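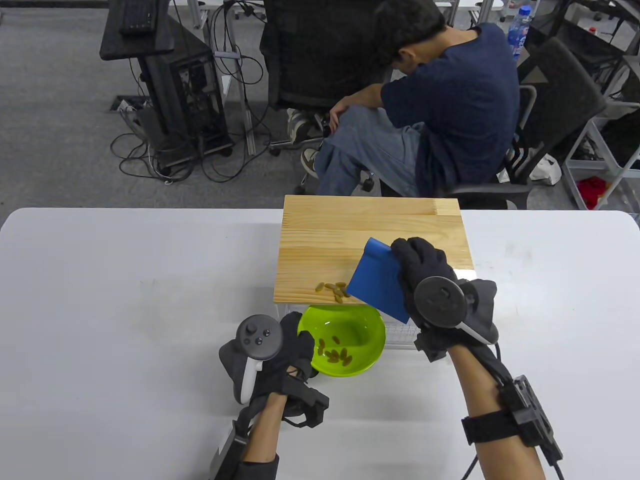 College Football

Friday, April 17, 2026

I promised myself I would take the spring off from thinking about football, and I made it all the way to the middle of April. Then Pultuvthorpe put its spring scrimmage on a Friday night, the weather was lovely, and there I was in section 6 with a blanket and a bag of peanuts.

Now, a spring game will fool you every time (I have been fooled more than most). But I came home thinking about the running game, and I've been thinking about it all morning over my coffee. 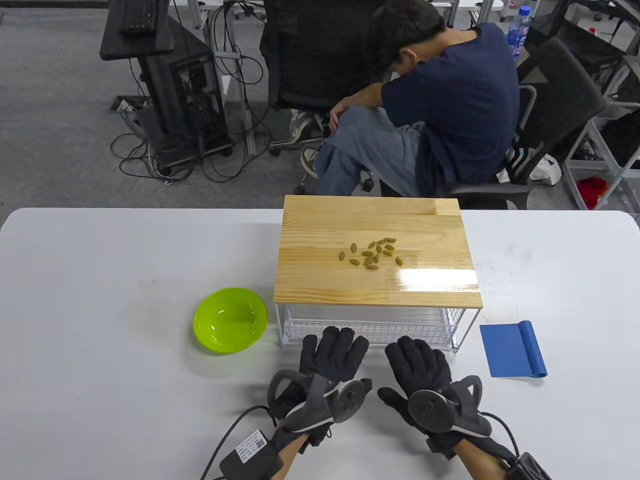 Last fall we ran for 133 yards a game, and that number was kinder than it should have been. Take away the day we put up more than 300 on poor Stoneck and it was a long, cold season of second and nine. By December I had stopped getting up for snacks on first down, as I knew just what I'd be missing on second.

The line looked different this week. They were getting off the ball together, and the backs had time to pick a lane and go. One of them broke loose for 55 yards down the far sideline — I stood up so fast the peanuts went everywhere!
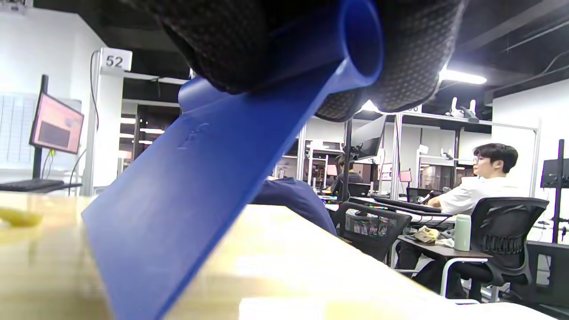 Blue tool, black glove

I don't know how much of that was our line and how much was a second-string defense that had been on the field for a good long while. Probably some of each. The coaches kept the starters apart for most of the night, so we never did get the matchup I wanted to see.

The passing game I'm less sure about. Plenty of short throws to the flat, and a couple of deep ones that floated. It was breezy up where I was sitting, so I'll be generous for now.

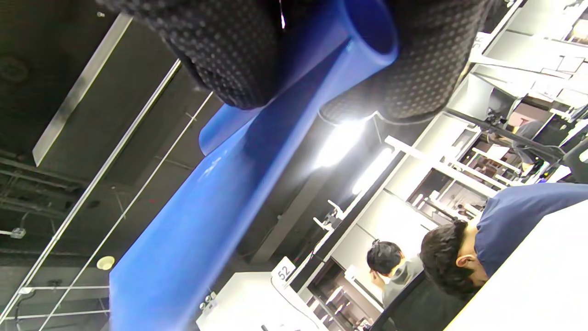
Holding on to the blue roll

We open at home again this year, and Stoneck comes back in the third week, no doubt remembering that score. I've already renewed my two seats and bought a better cushion.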